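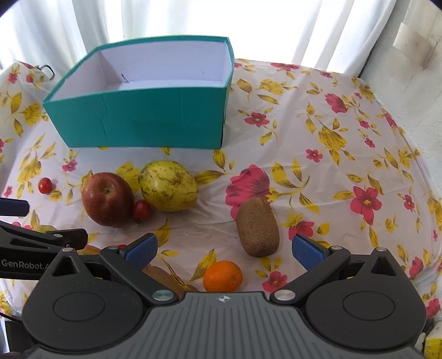 Home | Papers | Notes | Contact

November – by Hiếu Tôn

4.2 Setup and upkeep of the Flimero station

The Flimero station is the smaller of our two collection tables, and it is the one that taught us most of what we know about keeping a hand-held gripper in good order. We set it up next to a curtained window, with a flowered cloth over the table and whatever fruit the market had that morning. Figure 4 shows the working area with the fingers open: the two blue textured pads face each other across a gap, and the apple, kiwis, small orange and cherry tomatoes lie in front of the open teal box.

Looking after the tool is simple work, but we found it pays to do it in the same order every time. Each Monday we wipe the pads with a damp cloth, let them dry fully, and then close the fingers slowly by hand to feel for any roughness in the linkages. If one arm lags behind the other, we check the pivots on that side first and work back toward the hub. In 1025 recorded grasps at this station we replaced the pads once, after grasp 470, when the left one had started to lift at a corner and soft fruit was slipping out more often than we liked.

The cloth deserves a word too, as it gave us more trouble than the gripper did! Early on it crept toward the operator over a long session and took the fruit along with it – Illia noticed this while comparing the start and end of a run. We now clip it at the table edge and smooth it by hand between runs, leaving the small wrinkles alone.

Light was the last thing to settle. The sheer curtains stay drawn through the day, and we repeat the open-and-close check whenever the sun has moved enough to change how the pads look on screen. Phí keeps the log for this in the same notebook as the pad changes, so that a drop in successful grasps can be traced to one or the other.

Figure 4. Fruit and open box at the Flimero station, gripper fingers open.

Contact: Daritz group office | © Daritz | Back to top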